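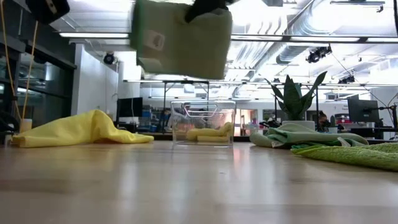
Rorby Herbarium invites applications from members of the public to take part in its regional bryophyte survey, which begins in March and continues for 28 weeks. The survey will record mosses and liverworts across the granite outcrops, creek gullies and wet heath of the Martens Range, where much of the existing data rests on a small number of historical collections. Participants will spend part of their time in the field and part at the sorting benches in the Flarnier Street annexe. Bench work is done on plain, light-coloured wooden tables, and participants should bring a couple of soft cloths of their own; any colour will do, and a muted green or a bright yellow is as good as white. Hand lenses, packets and field labels are supplied.

The survey area has been divided into 29 grid squares. Each participant will be assigned to a team and will visit its squares under the direction of a team leader. The Herbarium currently holds 587 bryophyte specimens from the Range, many without a precise locality, and one aim of the project is to revisit the gullies named on the older packets.

Applicants must be 18 years of age or over, be able to walk on steep and uneven ground, and be available for at least six field days. Previous experience with mosses is not required. Experience in plant recording of any kind - including lichens, ferns or grasses - should be noted in the application. Training in collecting, packet folding and basic microscopy will be given by Ans Nijs, Survey Coordinator, before the first field day.

These are unpaid positions. Fuel costs for travel between the annexe and the survey squares will be reimbursed on presentation of receipts. All collecting is carried out under the Herbarium's permit, and specimens remain the property of the Herbarium. Collectors will be named on the labels.

Applications should consist of a one-page letter and the name of one referee, addressed to Kristof Kuipers, Collections Manager, at the Herbarium's front office. Please state whether you hold a current first aid certificate and whether you have the use of a four-wheel drive vehicle.

14 shares | 3 comments

heathwalker
Is there any chance of doing the bench work only? My knees are past creek gullies but I have my own microscope and plenty of free mornings.

Ans Nijs
Yes, we can take a few people on that basis. Please say so in your letter and mention the microscope.

Fernie_M
Did the last one on the western side. Bring gaiters, the leeches in the lower gullies are something else. Found my first Fissidens there and have been hooked ever since!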